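Alline Expandable Book Rack
Supplied by Oltevden Library and Office Equipment

Product overview

The Alline Expandable Book Rack is intended for reading rooms, school libraries, reference desks and shared offices where the number of volumes on display changes through the year. The rack is adjusted by hand and requires no tools. It may be placed on any level table, counter or open shelf with sufficient depth to support both end pieces.

The Alline range replaces the earlier Ulell fixed bookends, which remain available while stocks last. Customers who hold Ulell bookends may continue to use them beside the newer rack, although the two products do not connect.

Recommended use

Before loading, extend the rack to the length required and place the heaviest volumes at the ends. Lighter items, such as pamphlets and exercise books, should stand between bound volumes so that they remain upright. Oversized atlases and ring binders are better kept on a flat shelf. When the collection is reduced, close the rack gradually with both hands and keep fingers clear of the moving links. 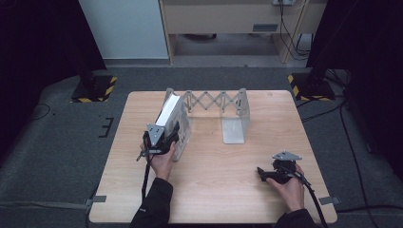 Asabe Chukwu writes that the reserve collection at the Bassey Reading Room is changed every May, and that the racks there are now reset before the doors open at 8:30 a.m. She would welcome a label holder that can be moved along with the books. At present her staff use folded card, and it tends to slip behind the larger volumes.

A clip-on label holder is under review for the Alline range. Until it is released, customers may order the standard Oltevden shelf marker, a freestanding item suited to most tables.

Specifications

Type: expandable, freestanding
Maximum extended length: 600 mm
Assembly: none required
Catalog number: 1027
Carton quantity: 27 racks

Care and cleaning

Wipe with a soft, dry cloth. Abrasive powders and solvent cleaners should not be used. If the links become stiff, apply a small amount of light machine oil to the joints and remove all excess before returning books to the rack. Racks with bent links should be withdrawn from use – replacement links are not sold separately.

Ordering and delivery

Orders are accepted from schools, public libraries and registered offices. Single racks and full cartons may be combined on one order form. Please state the delivery entrance and the name of the person authorized to sign for goods. Unused racks may be returned in their original packaging, accompanied by a copy of the delivery note.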